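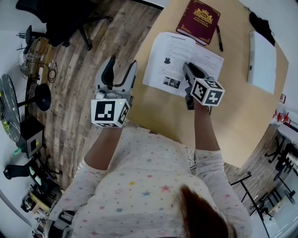
I have been putting off the paper pile since November, and this month I finally ran out of excuses. You know the pile. Mine started as a couple of printouts I meant to read with my coffee, and by the time I got serious about it there were 84 separate sheets, some stapled, some folded in half, one with a grocery list on the back for a dinner I don't remember making.

So I made myself a rule, which I stole from Toshio Murakami (he ran the paper workshop at the Mitmont library last spring, and a bunch of you wrote in to say you loved it). One sheet on the table at a time, one book, one marker. Everything else goes somewhere you'd have to stand up to reach. You read the sheet, you decide, and if it's a keeper you write a word or two in the top corner with the marker and it goes in the binder. No "maybe" stack! The maybe stack is how I got here.

The book is the part I was skeptical about. Toshio likes a big heavy hardcover on the table because you can slide a page under it when it won't lie flat, and he says it also gives your eyes somewhere to rest between pages. I picked the fanciest one I own, dark red with gold corners, mostly because it never gets to come off the shelf. I now love having it there. It makes going through old printouts feel a little bit like an occasion.

I set a timer for 60 minutes and got through a lot more than I expected, though I lost a good chunk of it to an article about Kinoshita teapots that I ended up reading twice. That one's a keeper. The Tralora catalog pages went straight to recycling, and so did every single set of instructions for things I gave away when we moved.

A word on markers, before anybody asks - plain black, medium tip. I tried color coding a few years ago and spent more time hunting for the green one than reading. If your paper is thin, put a scrap sheet underneath, or do your writing on a surface you don't mind dotting.

I still have the cable table to deal with, and that's a whole other newsletter. If you've found a way to keep cords from knotting themselves together overnight, please hit reply and tell me. I'll share the best ones next month, along with the soup recipe from Drirkport that I keep promising.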